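2018-02-10, Lirkbridge workshop

Cap samples, second round. Went through the dark grey ones from Millstead with Adesuwa. Fabric is soft and the brim keeps its curve well enough, but two of them had loose stitching at the back and are set aside in the Stubbs box - please leave them there. Order no. 1378 is still open. Venkatesh to ring about the sweatband tape.

Used the long wooden table, as the cutting bench is full.
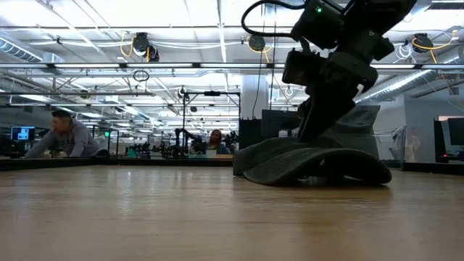 Dark grey cap on the table, brim forward.

Still to do: weigh one, then wash it and check the colour.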